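Zistolell Water District
1/9 The District has adopted its revised household conservation program for the Rornosden service area. The main points are set out in this thread. The full text is posted on the District website. 4 September 2023

Zistolell Water District
2/9 The program applies to all residential accounts, including rental units with a shared meter. Commercial accounts remain under the existing rules until November, when a separate notice will be issued.

Zistolell Water District
3/9 Outdoor watering is permitted before 9 a.m. and after 7 p.m. Hand watering of vegetables and young trees is permitted at any hour. Hoses must be fitted with a shutoff nozzle.

Zistolell Water District
4/9 Leak repair rebates are open to any household that has received a high-use notice. The rebate covers 50 percent of the repair bill, up to a limit of $200 per account. Keep the itemized receipt – a card statement alone will not be accepted.

Zistolell Water District
5/9 Indoor use is the larger share of winter demand, and the kitchen sink is a sensible place to begin. Residents are asked to fill a basin for washing vegetables, to run the dishwasher only when full, and to report a dripping faucet in a rental unit to the landlord in writing. 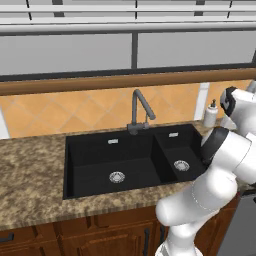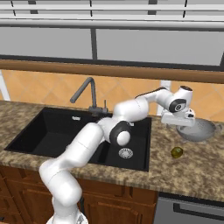
Kitchen sinks and indoor water use

Zistolell Water District
6/9 REBATES FOR FIXTURES
Low-flow faucet aerators are available free of charge at the Ait Brahim Road service counter, two per household. Please bring a recent bill. Aerators cannot be mailed. Residents who have already bought an approved aerator may claim $25 on the same form used for leak repairs.

Zistolell Water District
7/9 In the first round of the program, 369 households in Rornosden applied for a rebate. Applications that were returned for missing receipts may be sent in again under the revised rules. The original account number should be written at the top of the first page.

Zistolell Water District
8/9 Billing: the tier thresholds have not changed. Accounts with a medical exemption keep that exemption and do not need to reapply. Households with a new member who requires additional water for medical reasons should submit the exemption form with a note from a physician or clinic.

Zistolell Water District
9/9 Questions on eligibility should be directed to the customer service desk by phone or in person. Replies to this account are read during office hours – please do not post account numbers or home addresses here. Burst mains and other emergencies should be reported by phone only, using the number printed on the back of the bill.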